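About Us – Plument Robotics Workshop

Print this page | E-mail this page
June | By Obaidul Bandara

Plument Robotics Workshop sets up and maintains two-armed work cells for colleges and small manufacturers. Our principal cell, known to staff as Ilasska, has logged 3,892 hours of operation and is the unit on which all new technicians are trained.

The cell is inspected every 200 hours. Joints, fasteners and gripper fingers are examined first, followed by the cable loops at each wrist, which must move freely through the full travel of the arm. The wrist cameras are then cleaned and their alignment is checked against the record held by the Khan Street office.

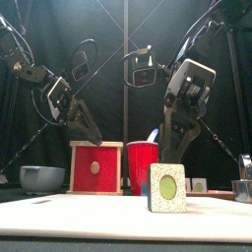

The Ilasska cell, with both grippers lowered among the table objects.

Responsibility for calibration rests with Sunil Wanigasekara, who joined the organization as a trainee. Under his program, each arm is brought down slowly to known objects and its position is compared with the stored value – a difference beyond tolerance is entered in the log and the joint is re-zeroed.
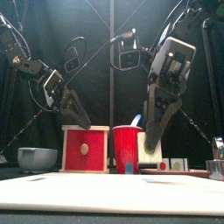
Gripper fingers receive particular attention in our maintenance schedule. A worn or bent finger will shift the point of contact and spoil an otherwise sound calibration. Corners make a demanding reference, and a fingertip set against the top right corner of the red box gives the technician a small, definite point to judge by. Fingers are replaced in pairs, and the arm is calibrated again before the cell returns to service.

Service records are kept in the Arnura register, which now holds 2,676 entries. Clients may request copies of the entries for their own equipment through the Khan Street office.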